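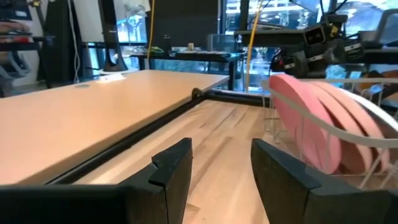
How long should a grown man let his plates sit in the rack before he puts them away? Until the next meal, at which point they are simply plates again.

October, and I've been keeping house by this rule for 84 days. Markos Antoniadis came by at suppertime and opened the cupboard looking for a plate. I had to steer him to the rack. He gave me the look he used to give the interns at Cetgate.

The pink ones came from my aunt Theodorakopoulos, who held that food looks friendlier on pink. Lentils do not. I made lentils anyway, and Markos had seconds, so I'm counting it as a compliment to the plates.

He washed, I stood nearby with a towel and opinions. He puts plates in the rack facing the wrong way, and I turned them all after he left, at ten past nine, feeling petty and much better.

Wiped the table. Meant to throw out the old grocery list and read it again instead. We still need vinegar. Paid the Kundard bill, $186, for a drain that gurgles exactly as it did before. Bed now. The lentil pot is soaking until morning.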